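Protective Stop During Hose Coupling: A Record of the September Fault

15 October 2025

The two-arm cell on which I work at Onell was taken out of service in September following a fault in the hose coupling task. I am setting out the circumstances for readers who follow this blog and who operate similar equipment.

The task requires each arm to hold one half of a corrugated hose and to push the white tip of one half into the cuff of the other. The cell had completed 200 couplings with the Rusell control software before the event. On the next attempt, the tip met the rim of the cuff at an angle. The force limit should have ended the motion at 30 newtons. It did not, and both arms continued to press until the left arm entered a protective stop. The right arm did not stop with it and moved forward a further 14 millimeters.

No person was inside the marked area. The hose was bent and was discarded. One gripper finger required replacement.

Review of the logs established two causes. The force reading had been zeroed while the gripper was already holding the hose, so the limit was applied to an incorrect value. In addition, the stop signal between the two controllers had been disabled during the Harasym wiring change and was not restored afterward. The second matter is the more serious one, and I had signed the checklist for that change.

The following measures are now in effect. The force reading is zeroed with the grippers open. The stop signal is tested from both sides at the start of each shift. Approach speed is limited to 12 millimeters per second until the Prondero safety review is closed. Work on the task has resumed under these conditions, and the question of a softer cuff remains open.

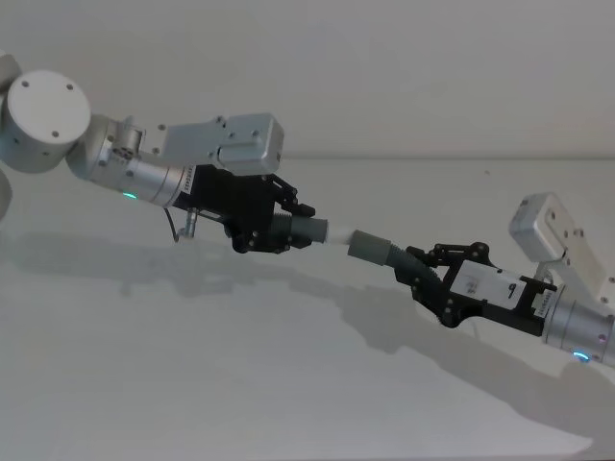
The two hose halves held in line, with a small gap between tip and cuff.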